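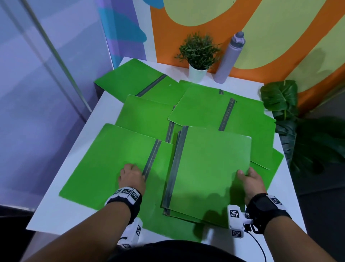
Why does the left wrist pose flip when the hand turns over?

A single flat square marker seen nearly head-on has two pose solutions, and the solver is picking the wrong one.

Print this thread | E-mail this thread
Posted 13th April by Heino Kalniņš

kutt_rig: Green panel task, Pirnero tracker. The replay arm followed the flipped pose and drove its gripper into the table. Joint 5 faulted. The log shows the jump lasting 3 frames. Speed limit was set to 100 percent.

brostia_dan: Replay at 100 on an unchecked log is the real fault. The flip is secondary.

kutt_rig: Disagree. The filter should have rejected it. Position barely moved, only orientation.
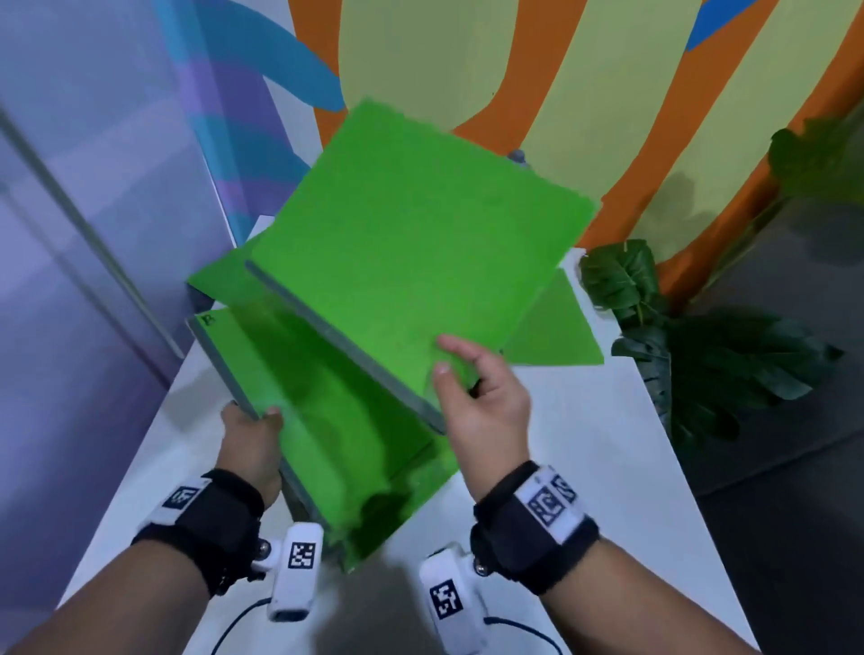

With the panels held upright the solver switches between the wrist band and the tag below it, and each switch is another chance to flip. I would fit both as one rigid body.

mlowe: Only if the mount is rigid. Check the screw first. Ours had play in it and the joint fit was worse than either marker alone.

brostia_dan: Agree on the screw. Still no excuse for no velocity check on the arm side. Allico controllers have one, off by default.

kutt_rig: It was off. Now on. Joint 5 brake still drags.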